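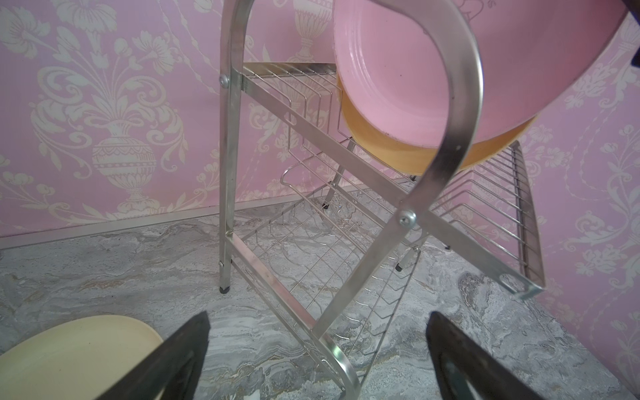 Search the magazine
Enter keyword

Home > Kitchens > Washing up

The rack that stays out

Most kitchen equipment gets put away. Pans go in a cupboard, knives go in a drawer, and the mixer goes to the back of a shelf until somebody has a birthday. The dish rack stays where it is. It is in view at breakfast and it is in view at midnight, and yet people who will spend a month choosing a kettle tend to buy the first rack that fits beside the sink.

I did that in April and regretted it within a fortnight. The one I bought was coated wire, and the coating split at the joints where the water sits. Rust came through the splits and left brown marks on the worktop. It went to the tip and I started looking properly.

The choice comes down to plastic, wood, coated wire or stainless steel. Plastic is cheap and kind to china, but it goes cloudy in a hard water area and the corners collect slime. Wooden racks that fold flat look well with a few plates in them and need to be dried out themselves. Steel costs more. A decent two-tier one from Dekus was 34 pounds when I last looked, and the Ruggiero version, which has a heavier band to it, was a fair bit over that.

Two tiers make sense in a small kitchen. You get double the room on the same patch of worktop, provided there is no wall cupboard in the way. Measure the height first, then measure it again with your largest plate standing in the top. Dinner plates stick up further than you expect, and a rack that slides neatly under a cupboard when empty may not do so when it is full.

The usual advice is plates above and bowls below. The reasoning is that upright dividers suit plates, and a plate drips in one direction, off its lower rim. Bowls hold on to their water however you lean them, so they are better near the bottom where they won't empty themselves over anything. Curved or wavy dividers grip a bowl better than straight ones. Thick stoneware is a nuisance in either. Ridged plates, the sort with rings pressed into the face, need to stand as upright as they will go or the water stays in the grooves.

Then there are the fixings. Many steel racks come flat in the box and are held together with screws, and they loosen with use. My own rack has 6 of them and I go round with a screwdriver every couple of months - it takes a minute. If the whole thing leans when you put a casserole dish in, tighten the screws before you blame the rack. Do not overdo it, as thin flat bars will bend.

Look at the feet too. Small rubber caps keep the legs from scratching and stop the rack creeping about, but they come off and go down the side of the cooker. Stornance sells spares in bags, item 2049, and they fit most round legs. Without a cap, a bare metal end will mark a soft worktop in no time.

Cleaning is dull but quick. Limescale is what makes steel look old. Warm water with a good splash of white vinegar, a cloth along each wire, rinse, and dry with a tea towel. An old toothbrush deals with the places where the wires cross. Keep bleach well away from it, and the scouring pad as well if you care about the shine.

A steel rack with a bit of polish to it can be left out without spoiling a room, even one with busy wallpaper and a patterned floor. It picks up the colours of whatever is near. The coloured plates do the rest.

Plundoseo has a shallow drip tray, item 1173, sold separately. Check the width of your rack before ordering, as it comes in one size only.

Filed under: Sinks & Drainers, Small Kitchens, Buying Advice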